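Section 4: Connecting the Rastuten dock to two displays

This section covers the power supply, the display cables, and the first start of the Rastuten docking station. Complete Section 3 (firmware check) before you begin. The steps apply to the standard dock and to the Rastuten S. Differences are marked where they occur.

4.1 Before you start

You need:
- the Rastuten dock
- the Idlow power supply that came with it
- the host cable with the gray collar
- one or two display cables, DisplayPort or HDMI
- a computer with a USB-C port that carries video

Caution: Do not use the power supply from the older Skovex dock. The barrel plug fits, but the center pin is wired differently and the dock will shut down under load.

A USB-C port that only charges will not drive a display. Check the manual for your computer if the port has no symbol next to it.
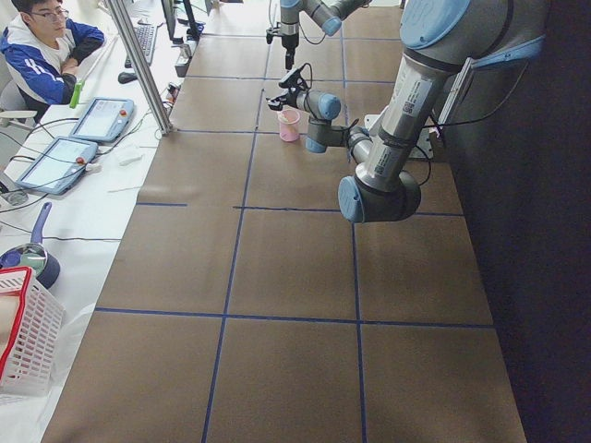 4.2 Connecting power

1. Set the dock on a flat surface with the vents facing up. Leave 9 cm of clear space behind the rear panel for the cable bends.
2. Push the barrel plug into the socket marked DC IN until it stops. The last few millimeters are stiff.
3. Plug the supply into a wall outlet. The front lamp turns amber.
4. Wait for the amber lamp to stop blinking. Do not connect the host cable before this.

Note: If the lamp blinks for longer than 18 seconds, unplug the supply at the wall, wait one minute, and repeat step 3. A lamp that stays dark points to the supply or the outlet, and the dock itself is rarely at fault. Try another outlet first.

4.3 Connecting the displays

1. Turn both displays off at their power buttons. Standby is not enough for displays with a Rai input board, which hold the last signal setting until they lose power.
2. Connect the main display to port A.
3. Connect the second display, if you have one, to port B.
4. Turn the main display on and select the matching input by hand. Automatic input search often gives up before the dock sends a signal.
5. Plug the host cable into the port marked HOST, then into the computer. The front lamp turns white.
6. When the picture appears on the main display, turn the second display on.

Port B on the Rastuten S shares its bandwidth with the two rear USB ports. A fast external drive on either of these ports can cause the second display to drop to a lower refresh rate. Move the drive to the front port.

Caution: Adapters from DisplayPort to HDMI must be of the active type on port B. Passive adapters work on port A only.

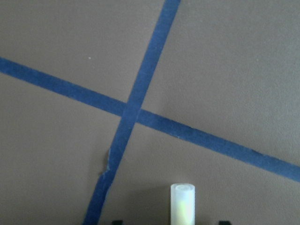

Natalina Morelli writes that her second display stayed black until she swapped the two cables, and that both displays then worked even after she swapped them back. This matches a known fault in dock firmware before version 355. The dock reads the display data from port B too early and keeps the empty result. Reseating the plug forces a new reading. Install version 355 or later to clear the fault for good.

4.4 Setting the display order

The computer treats port A as display 1. If the pointer leaves the wrong side of the screen, change the order in the display settings of the operating system. Swapping the cables also works, but the scaling values stay with the port and have to be entered again.

1. Open the display settings.
2. Drag the rectangles until they match the position of the displays on your desk.
3. Mark one display as the main display.
4. Set the scaling for each display separately.
5. Apply, and confirm within the time shown. 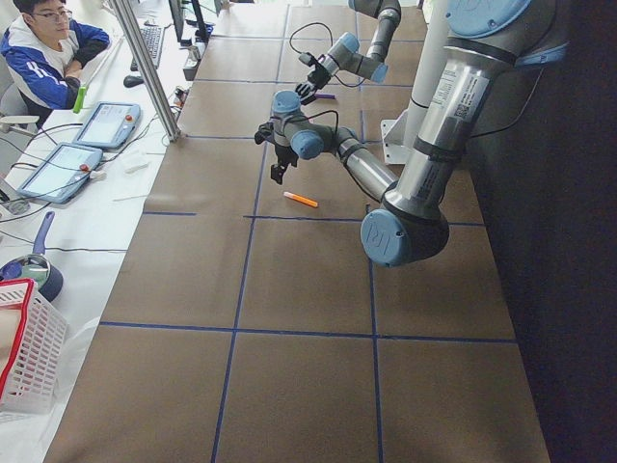 Text: Natalina Morelli
Last revised: 01/02/2026

4.5 Brightness and sleep

The dock passes brightness commands to the display over the video cable. This works on DisplayPort and on most HDMI connections. If the brightness keys have no effect, look in the menu of the display for an entry called DDC/CI and turn it on.

The factory brightness on port A is 80 percent. The dock stores a new value when the computer goes to sleep — not when you press the key — so a value changed right before a power cut is lost.

To wake the displays, press a key on a keyboard connected to the dock. Mouse movement does not wake them unless you turn on "Wake on pointer" in the dock utility. With the lid of a laptop closed, the power supply must be connected for the displays to wake at all.

Note: Some displays enter deep sleep after a long period without a signal and cannot be woken over the cable. Turn deep sleep off in the display menu, or use the power button.

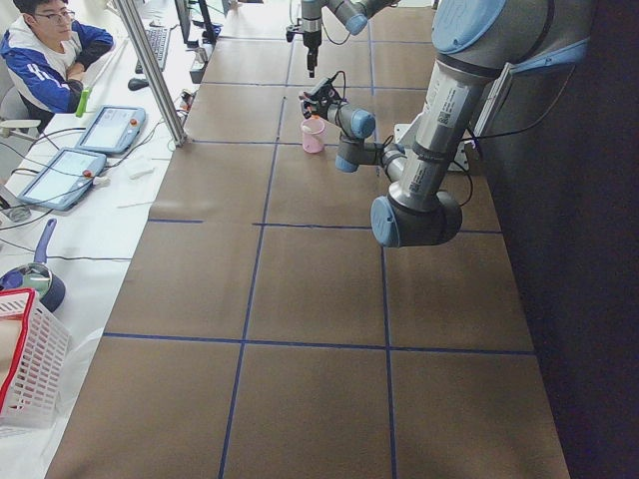
Can I unplug the host cable while the displays are on?

The displays can stay on, but eject any drives connected to the dock first. The front lamp returns to amber, and open windows move to the built-in screen of a laptop. When you reconnect, allow a few seconds for both displays to return before you move windows back.

4.6 If a display flickers

1. Check that both ends of the video cable are fully seated.
2. Replace the cable with a shorter one.
3. Lower the refresh rate one step in the display settings.
4. Disconnect all USB devices from the dock and add them back one at a time.
5. Connect the display straight to the computer. If the flicker remains, see the manual for the display.

For faults that affect sound or the network port, go to Section 6.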